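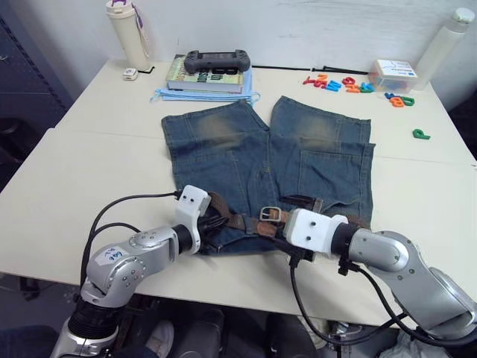

在Nundstead开小店的人，多数不会自己做网站。他们找一家公司，每年交一次钱，然后就把这件事忘记了。我也是这样的人。我的网站放在Drastis，五年里面没有出过大问题，所以九月收到续费账单的时候，我差一点没有看就付了。

账单上的总数是1,376元，前一年我付的比这个少得多。我把账单从头读到尾，才发现有一项叫做“Grenduvon网站保护”。我不记得自己买过它。

打电话给客服，等了很久。接电话的人很有礼貌，他解释说，这个服务第一年是免费的，是我在更新付款资料的时候“同意”的。我后来回到那个页面去看，果然有一个小方框，已经打好了勾，位置在“确认”按钮的下面。用手机看的时候，要再往下滑一段才看得到。

## 预先打好的勾

这种做法不新，也不是只有一家公司在用。我问了同一条街上的店主，卖布的、修鞋的、开茶馆的，大家拿出账单来比较。茶馆付得最多，一年3,433元，里面包括一个他们从来没有用过的邮箱套餐，还有给搜索引擎“提交网址”的费用。据我了解，主要的搜索引擎会自己去找网页，一般不需要付钱请别人提交。

Grenduvon做什么事呢？介绍里面写，它每个星期检查网站一次，一年52次，有问题就发报告。我从来没有收到报告。客服说，报告放在后台，要登录以后才能看。我登录了，每一份报告都只有一句话：“未发现异常。”

我不想说这是骗局。服务是存在的，条款也写出来了。可是一个人花钱买了什么东西，自己应该知道，我觉得这个要求不算高。

## 怎么取消

取消比购买麻烦。后台里没有取消的按钮，只有“暂停”，而暂停以后费用照样计算。我需要写一封邮件，写明客户号码和域名，并且要在到期以前三十天寄到。我的信寄得及时，两个星期以后得到回复，这一项从账单里去掉了。前面已经付过的钱，他们不退。

街上有一个互助小组叫Oral，本来是帮店主练习说本地话的，现在每个月也留出一个晚上，大家带账单来一起读。对我们这些后来才学这种语言的人，合同里的句子实在很长，有人在旁边念出来，就容易懂一些。

如果您也准备续费，请先把自动扣款关掉，再要一份逐项列出价格的账单。域名和主机最好分开看，它们的到期日常常不一样。我的域名要到明年春天才到期，那时候我会再打一次电话，先问清楚价格。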